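Weather > For Kids > Frost

Why Does Frost Form on Some Nights?

Frost is a thin layer of ice crystals that grows on grass, car windows, roofs, and other things outdoors. It does not fall from the sky like snow. It forms right where you find it.

All air has some water in it. The water is a gas called water vapor, and you can't see it. Warm air can hold more water vapor than cold air. When air cools down enough, some of the vapor has to turn into something else. On a mild night it turns into drops of water, and we call that dew. If the ground is below freezing, the vapor can turn straight into ice, and we call that frost.
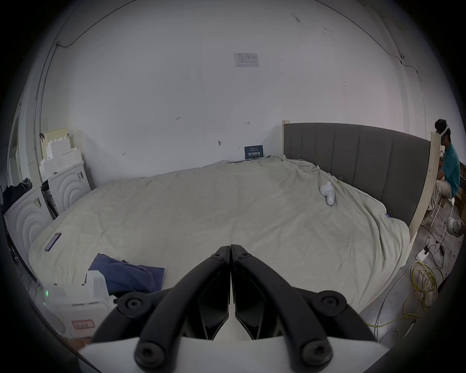 The ground loses heat all night long. During the day the sun puts heat back, but after sunset there is nothing to replace it. By early morning the grass can be several degrees colder than the air at the height of your head. A thermometer on a wall may say 36 degrees while the lawn is white.

Three things make frost more likely: a clear sky, very little wind, and a long night. November is often a good month to look for it. Wind stirs the air and mixes warmer air down to the ground, so windy nights usually have less frost.

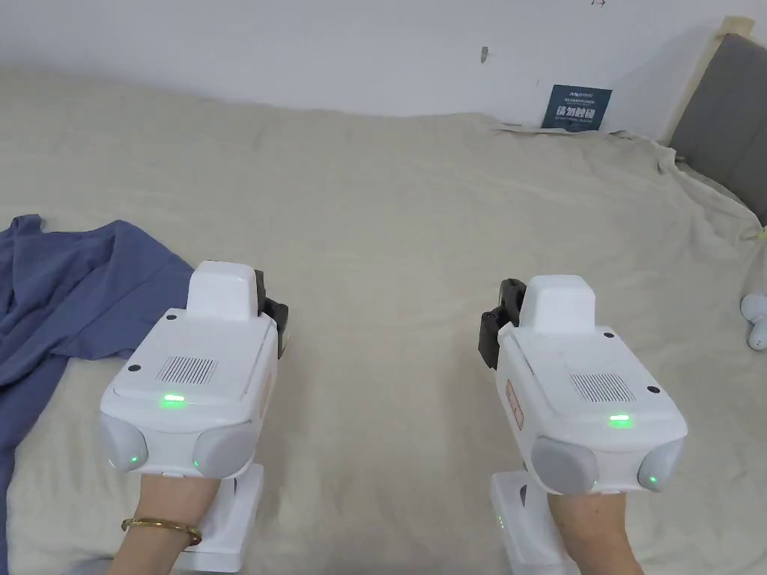 Clouds slow down the loss of heat. The ground sends its heat upward, and clouds soak up some of it and send part of it back down. Think about your bed at night. With only a wrinkled beige sheet over it, like the one on the big bed here, you would lose heat quickly. Add a thick blanket and you would stay warmer. A cloudy sky is the thick blanket, and a clear sky is closer to the sheet.

Low places get more frost than high ones. Cold air is heavier than warm air, so it slides downhill and collects at the bottom. The town of Hulholm sits in a valley, and its gardens often turn white when the farms at Viltden, 700 feet higher up, have none.

You can check this yourself. Before bed, lay 2 pieces of dark cardboard outside, one on open grass and one under a tree. Look at them before the sun reaches them. The one in the open will often have more frost, as the branches work a little like clouds.

Comments (3)

krawczyk_class: We tried the cardboard on Monday. Frost on the open one and none under the tree.

mittens12: is frost the same as frozen dew

gardenpath: Frozen dew is clear and hard. Frost is white and feathery. We get both here.

Rain | Wind | Clouds | Frost | Snow | Next: Fog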